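The Khoury Kitchen in Beltcombe – Photo Gallery

24/06/2022

My brother Elias and I finished the kitchen of our small guest house in May, and many guests asked us to show it on the website. So we put together this page. The room is not big, but four people can cook in it if they are polite with each other. We tried to keep everything light in color and easy to clean. Please look through the pictures and write to us if you want to know more about something.

The cooking corner

Most of the questions are about this part of the counter.

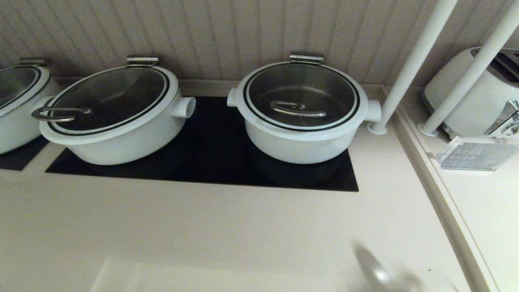
Photo: Elias Khoury / Khoury Guest House

White pots with glass lids on the cream counter. The lids are hinged at the back, so you lift them by the metal handle and they stay with the pot. I like this very much, as at home I was always looking for a free place to put a lid. Please hold the pots by the white side handles when you move them.

The white toaster is on the lower part of the counter, to the right of the pots. Guests who get up early are welcome to use it from 6 in the morning. Bread is in the cupboard by the door – take what you need.

The wall behind the pots is beadboard in a pale beige. Elias wanted plain tiles and I wanted wood color, and after 15 days of discussion we agreed on this. We bought the paint at Pidberg, the shop near the bridge, and the shade has the number 1041. Two guests already asked for it, so now it is written here also.

The black surface is set into the counter at the same level, and it makes wiping simple. Use the soft cloth, please, and never the green sponge. We found this out with our old cooktop, which we had from Justar for many years.

The big kitchen things, such as the fish pan and the cake forms, are kept in the pantry. Ask one of us and we will bring them to you.

More pictures of the dining room and the garden will come when the chairs are painted. For bookings and questions, ask for Omar at the front desk or call the house on extension 58.

Omar Khoury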